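Daltthorpe Makers Board > Workshop and Furniture > Assembly table surface: leave it bare or cover it?

plankton_ed
Posts: 1,208

I put together a lot of small things at one table. Flat-pack hardware, toy repairs, building bricks with the kids, brackets for shelves. The top is light wood with a fine grain and I finished it in August with two coats of Wandia matte oil. It looks good, but I'm already worried about dents from dropped tools. The top cost me $200 and I don't want to do it over every year.

Do people here cover their tables or leave them alone?

gray_mitten
Posts: 70

Cover it. A rubber cutting mat over the middle third is enough. You'll drop a driver bit-first sooner or later and softwood takes a mark every time. The mat also keeps small screws from rolling off.

tablesaw_terry
Posts: 412

I'd leave it bare. I had a mat for two years and hated it. Crumbs and metal filings got under the edge and scratched the finish worse than any tool did. It also curled at one corner, so nothing sat flat near it. A pale top with nothing on it is the easiest surface there is for finding small parts. I lost black screws on a dark green mat all the time.

If it dents, put a damp cloth over the dent and a warm iron on top for a few seconds. Most of them come up.

plankton_ed
Posts: 1,208

The iron trick worked on my old bench, but that was unfinished. I don't know what it does to oil.

What I have on the table now is a cordless screwdriver, the blue one, lying flat, and a lime-green ring with a hole through the middle. The bricks stay on the left with their green baseplate.
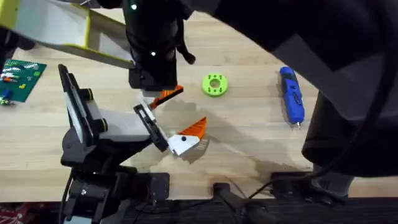

The side I work from most is the right, so that's where the wear will be. I could put a mat only there and leave the left side for the bricks. My worry with half a mat is the step at the edge. Anything long ends up resting on both levels.

gray_mitten
Posts: 70

Get a thin one then. Heiskanen sells a felt-backed sheet that is barely thicker than card. I paid $20 for mine. You can lift it off and shake it out when you're done, which takes care of the crumbs.

And I'd keep the screwdriver off the bare wood no matter what you decide. Hang it up or give it a tray.

tablesaw_terry
Posts: 412

Felt holds on to filings. You won't shake them out, you'll press them in.

lowercase_june
Posts: 96

Different question, but do you leave the bricks out while you're doing repairs? I tried sharing one table for both and ended up with bricks in the screw jar and screws in the brick bin. I now clear one before I start the other. A shallow tray with a lip does the job for loose bricks, and the baseplate can go in it too.

plankton_ed
Posts: 1,208

They stay out most of the time. If there's a half-finished build on the plate the kids want it left where it is, and I can't argue with that. Loose pieces do wander, mostly the little ones. A tray sounds right. I'd want one wide enough that the plate lies flat in it.

Terry, did you ever recoat yours, or is it still the original finish?

tablesaw_terry
Posts: 412

Recoated once. I used Brivoron hardwax, one thin coat, after a light sanding by hand. It was dry enough to use by the next evening. Water beads up on it and a dropped bit leaves a small mark, nothing deep. I wouldn't put it straight over your oil without testing a spot underneath first — some oils stay soft and the wax won't grip.

gray_mitten
Posts: 70

Or he could spend the $20 and not sand anything.

lowercase_june
Posts: 96

You're both going to say the same thing again on page two.

plankton_ed
Posts: 1,208

I'm going to leave it bare for now and get a tray for the bricks and a smaller one for the screwdriver. I'll test the wax on the underside Thursday. If it stays tacky I'll order the thin sheet and try it on the right side only.

tablesaw_terry
Posts: 412

Give the test spot a full day before you touch it. Mine felt dry after three hours and still took a thumbprint.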